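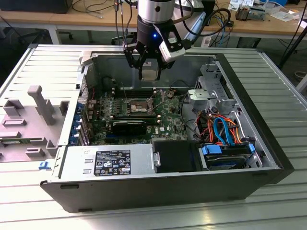 Dell desktop tower with the side panel off

Import license for refurbished desktops, do I need my own?

Posted by Qiuyue Yao in Trade and Customs

We are a small company selling refurbished office computers and we have a buyer in Jondham who wants a first shipment of 100 units. Our plan was to set up a sales branch inside the Junis free zone there and ship to ourselves, then deliver to the buyer from the zone.

The zone's website says foreign-owned companies can register without a local partner. The freight forwarder says registration is only half of it and used electronics need a separate import license, which can only be held by a company registered outside the zone. The buyer says he has never heard of this and to just send the goods.

Who is right? And if we do need a license, can we use someone else's for the first order? Registration for the branch is 4000 dollars and I would like to know before I pay it.

Sethi
Your forwarder is right, at least going by what we went through in January. The zone and the country are two different customs territories. Your branch can own goods in the zone, store them, repair them and re-export them. Once they go out the gate to a local buyer it is an import like any other, and whoever is named as importer needs the license for used equipment.

You have two ways to do it. The buyer can be the importer of record, if he has the license or will apply for one. Ask him for a copy, and check that the category covers used goods, as many people only have new. The other way is to pay a licensed importer to bring the goods in under their name. That is legal but get the contract to say who owns the computers while they are in the importer's name, and who pays if they are held.

For one order I would not open the branch at all. Sell to the buyer with delivery to the port and let him clear it. Look at the branch again if he reorders.

Also ask the zone office for form 322 before you pay anything. It lists the activities allowed for each type of registration. Ours said "trading" and it did not include repair, so we had to amend it and wait 2 more months.

drultix
just use an agent, thats what everyone does. we never had a license and no problems so far

Sethi
Using an agent is fine if the agent has the license. Please don't ship without checking. Storage at the port is charged by the day and the buyer will not want to pay it.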